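Foro > Taller y automatización > Compras y presupuestos
Tema: Presupuesto para la celda de carga – ¿simulamos antes de comprar el brazo?

nubedepolvo
Buenas a todos. Por fin nos han aprobado partida para automatizar la carga y descarga de cajones en el proyecto Drarnlow, ¡llevaba meses dando la lata con esto! La idea es un brazo pequeño que abra, deje la pieza, cierre y pase al siguiente. Tenemos que entregar la lista de compra en diciembre y ahora mismo tengo tres líneas: brazo, pinza y mesa. El mueble lo pondríamos nosotros, de estructura abierta, con dos cuerpos negros y hueco libre entre ellos.
Mi duda es por dónde empezar a gastar. En simulación ya tengo la habitación, la mesa y el mueble colocados, pero me da vértigo firmar un brazo solo con eso. ¿Cómo lo habéis planteado vosotros?

tornillo_m5
Enhorabuena, que te aprueben algo ya es media vida. Yo compraría la mesa primero. En Trovthorpe lo hicimos al revés, llegó el brazo y estuvo un mes en su caja porque el tablero que teníamos se movía al mínimo frenazo. Mesa pesada, patas regulables y atornillada al suelo si te dejan.

Garbí
No estoy de acuerdo con tornillo_m5. La mesa sale de la altura de trabajo y la altura sale del brazo. Si compras la mesa a ciegas luego acabas con un pedestal de 300 mm para compensar, que es justo lo que tenemos nosotros (y baila).
Lo que sí pondría ya en el presupuesto, aunque no sepas el modelo, son 2 juegos de dedos para la pinza. El primero siempre se queda corto de agarre en los tiradores.

nubedepolvo
Apuntado lo de los dedos, ni lo tenía en la lista. Lo de la mesa me interesa mucho porque en la oficina quieren aprovechar una Sedus que sobra de una sala de reuniones. Es bonita, eso sí.

tornillo_m5
Una mesa de reuniones con un brazo encima, ni hablar. Para el portátil, estupenda.

Garbí
Depende de la carga, hombre. Con un brazo de los pequeños y movimientos lentos yo al menos la probaría antes de gastar. Se ponen cuatro pesos encima, se le da un empujón y se mira cuánto tarda en pararse.

lamparilla
Llego desde el hilo de pinzas. A mí me encanta simular y te diría que sigas por ahí un par de semanas más antes de pedir nada – sale barato y te ahorra discusiones. Eso sí, con cabeza: la simulación te dice si llegas y si chocas con un poste, y del rozamiento de las guías te dice lo que tú le hayas puesto. Nosotros preparamos el proyecto Costigan así y el alcance lo clavamos a la primera, pero luego los cajones reales iban durísimos y hubo que subir un escalón de carga útil. Ahí se nos fue todo el margen.
Mi reparto sería:
– alcance y colisiones: simulación
– fuerza de apertura: dinamómetro de mano y el mueble de verdad
– tiempos de ciclo: ni lo uno ni lo otro, pide una demo al distribuidor

tornillo_m5
Lo del dinamómetro lo firmo. Es lo más barato de toda la lista y lo último que compra la gente.

nubedepolvo
¡Qué maravilla de respuesta, lamparilla! Pues entonces el calendario quedaría así: primero dinamómetro y mueble, luego demo, y el brazo cuando tenga los dos datos. Para el plazo de entrega del brazo he puesto 12 semanas, que es lo que me han dicho por teléfono. ¿Os cuadra?

Garbí
Cuadra, pero súmale la integración. Y deja un 5 % para cables, conectores, bridas y esas cosas que luego nadie quiere pagar. A mí me lo tumbaron el primer año y acabé pidiendo prensaestopas de uno en uno.
Por cierto, ¿tienes capturas del mueble? Me preocupan los postes más que el alcance. En una estructura abierta parece que cabe todo y luego la muñeca no gira.

nubedepolvo
Claro, van dos del simulador. Todavía estoy peleándome con el sitio del mueble en la mesa, así que cualquier idea es bienvenida.

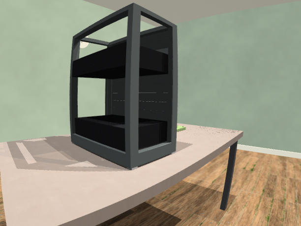
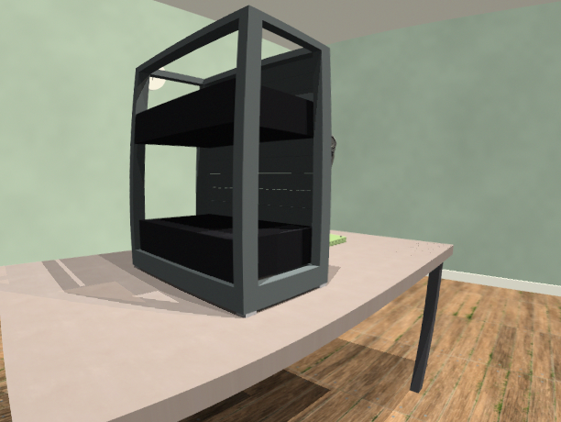
El mueble sobre la mesa, dos vistas de la simulación.

Garbí
Lo que me temía: con esa esquina hacia delante, el poste te come media entrada. Yo giraría el mueble hasta dejar una cara de frente y volvería a calcular el alcance. Igual te vale un brazo más corto, y eso en el presupuesto se nota un montón.

lamparilla
Pues a mí me gusta en esquina, se puede trabajar por dos caras si el brazo va bien puesto. Prueba las dos orientaciones con la misma base y compara. El hueco de en medio es generoso, ahí yo no sufriría.

tornillo_m5
De frente. Por dos caras son dos programas que mantener, y cada vez que alguien mueva el mueble te toca repasar los dos. Y mete topes en la mesa para que vuelva siempre al mismo sitio, que son cuatro perras.

nubedepolvo
Topes a la lista. Esta tarde lanzo las dos orientaciones y subo los alcances en cuanto acaben – ¡qué ganas! Si alguien tiene a mano una plantilla de presupuesto con la integración desglosada, se la acepto encantado.

Garbí
Te paso la nuestra por privado. Borra la pestaña del pedestal, por favor.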